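**Budget for hand-held grippers – buy 3 now or wait?**

**pelmet_dave** – 31 May 2021

Hi all, long-time reader. I have to turn in an equipment plan for our group and I'm stuck on the hand-held gripper line. We have money for 3 this year, or I can push the whole thing to January and ask for 5. My boss likes January. I don't, since we'd be sharing one unit between four people until then. What would you do?

**marrowfat**

Buy now. Sharing one is miserable. We did it at Nernergate for a whole spring and most of my day went into waiting my turn.

**Ruben Bosman**

I'd wait, sorry! Whatever you buy, the price on the quote is only part of it. Our first order from Coltine looked great on paper and then we needed cables, spare rubber for the jaws, chargers, a cabinet to lock it all in... I ended up moving money out of travel to cover it. If you go in January you can put all of that in one request.

**marrowfat**

> I'd wait, sorry!

Or he could put the spares in the request now and buy two grippers instead of three? Two that work beat three with no spare parts. Doucet sells the rubber in packs of 24 and that lasted us ages.

**pelmet_dave**

Two plus spares hadn't crossed my mind. How much of a pain are the cables? The one we have on loan is wired and I keep snagging it on chair arms.

**tinfoil_kettle**

Cables are a pain, full stop. Get extras of every length. Also budget for furniture – I mean it. Half our trouble was having nowhere decent to put things down. We're in a big open room in Naltport and I asked for 100 in the budget for hooks and trays, got laughed at, and spent it anyway (best money of the year).

Our place, so you know what kind of room I'm talking about:

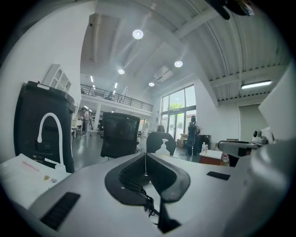 *Gripper up front with its black cables, windows at the far end.*

**Ruben Bosman**

Nice light in there! But look how much cable is bunched up under the jaws. I'd want a clip for that before I'd want a second unit.

**tinfoil_kettle**

Fair, clips are on my list. I still say buy now though. You learn what you need by using the things, and you can't write a good January request without that.

**pelmet_dave**

OK, I'm going in with two grippers, one pack of rubber, spare cables and a small line for trays and clips. If my boss says no I'll ask for the 5 in January. Does anyone have a Coltine quote they'd let me see, prices blacked out is fine? I mostly want to know how they list the chargers.

**marrowfat**

Sent you a message. Chargers are on page two, listed separately, so check that before you sign anything.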